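Bandara Building, Second Floor – Workplace Safety Walkthrough
Walked by: Bernadette Lenihan
Comments added by: Ashwin Rao
Month: September

1. Exits and aisles
Main exit clear – OK
Side exit clear – OK
Exit signs lit – OK
Comment (BL): Big improvement on last time! The pallets by the side door are gone and the Wedari crew even repainted the floor lines (they look terrific).

2. Fire extinguishers
Tags current – OK
Mounted and reachable – one to fix
Comment (BL): Number 69, next to the break room, has a coat hook right above it. Please move the hook.
Comment (AR): Hook comes down Monday.

3. Electrical
Panels closed and labeled – OK
Cords in good shape – one to fix
Comment (BL): One frayed cord on the Skasero label printer. I tagged it and pulled it from use. Whoever wrapped it in tape meant well, but please send these to me – I love getting them, I really do.

4. Shelving and storage
Load signs posted – OK
Heavy items stored low – OK
Comment (BL): The 300 lb signs on the back shelves are easy to read from the aisle now. I'd like the same on the mezzanine, where the 4000 lb sign has faded badly.

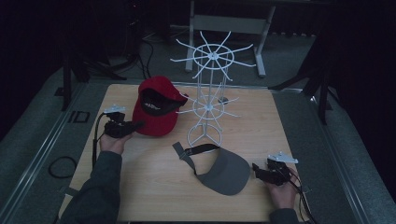

Who should report a near miss?
Anyone who sees one, on the same shift, using the green card or by telling a lead.

5. Reporting and training
Cards stocked – OK
Near misses logged – OK
New hires trained – partly
Comment (BL): We had 5 near-miss cards this month and every one was useful! The one about the wet ramp got us a new mat in two days. Keep them coming, even the small stuff.
Comment (AR): Two new hires still need the ladder session. Vimico is sending a trainer at 9:30 and there is room for a few more, so sign up if you want a refresher.

6. First aid
Kit complete – needs burn gel
Eyewash tested – OK
Comment (BL): Water ran clear on both sides. Gel is on order.

Open items: coat hook, printer cord, mezzanine sign, ladder session, burn gel.
Signed: B. Lenihan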